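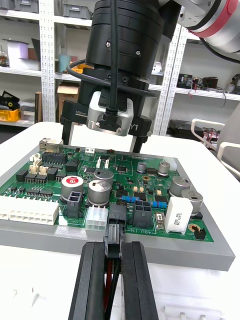

How to Label the Cables Behind Your Desk (and Keep Them Labeled)

If you've ever crawled under a desk with a flashlight between your teeth, tugging on one black cord after another while somebody upstairs yells "nope, still on," this page is for you. I put off doing mine for years. Then in December my router died on a work call, I unplugged what I was sure was the router, and I took down my computer and the lamp instead. I ordered labels that same evening.

Set aside an afternoon. Mine took longer than I'd planned, mostly from stopping to wonder why I still owned a charger for a phone I gave away.

What you'll need

Wrap-around cable labels, the kind with a white writing patch and a clear tail
A fine-tip permanent marker (regular ballpoint rubs right off)
Rubbing alcohol and an old T-shirt cut into rags
Hook-and-loop ties
A notebook, or a sheet of paper you promise not to lose
A flashlight

I used the Rakimell labels because the hardware store had them, and they've held up fine. My friend Petronella Mabaso swears by masking tape folded into little flags, and hers have lasted too, so please don't feel you have to buy anything fancy.

Step 1. Shut everything down

Save your work, shut down the computer properly, and switch off the power strip. Tell the other people in the house before you do the router! I forgot, and I heard about it at dinner.

Step 2. Take pictures

Before you pull a single plug, take phone pictures of the back of each device and of the power strip. Get close enough to read the printing next to the ports. You will think you'll remember where everything goes. I thought so too.

Step 3. One cord at a time

Start at the device and follow the cord with your hand all the way to the other end. Don't let go halfway, even if it dives behind the bookcase. When you reach the far end, unplug it, hold the plug itself and never the cord, and lay both ends out where you can get at them.

Wipe the last few inches at each end with a little alcohol on a rag and let it dry. Dust is the main reason labels fall off, and there is a truly impressive amount of dust back there.

Step 4. Write the label

Put the device name first and where it goes second, so "MONITOR - strip" or "PRINTER - computer." Label both ends the same way. Place each one 2 inches from the plug, close enough to see and far enough that it doesn't get bent every time you grab the thing.

Write the label before you stick it on. Writing on a round cord is miserable, and your sixes will look like zeros.

For power adapters, I also put the name right on the brick in big letters. Two adapters can have plugs that fit the same hole and put out different voltages, so check the printing on the adapter against the printing on the device, and if they don't match, don't plug it in.

Step 5. Bundle loosely

Group cords that travel the same direction and put a tie every 10 inches or so along the run. You want to be able to slide a finger under each tie. Leave some slack near anything that moves, like a sit-stand desk or a monitor arm.

Step 6. Write it all down

In the notebook, make a line for every cord: what it is, where it starts, where it ends. Tape a copy inside a desk drawer. Rafia Hayat, who talked me into this step, keeps hers in the freezer door with the takeout menus, and I can't say it's a worse spot.

Step 7. Plug back in and test

Go one device at a time, router first, and give it a few minutes before moving on.

Anything left over on the floor goes in a bag marked "mystery." If you haven't opened the bag in 6 months, take it to electronics recycling.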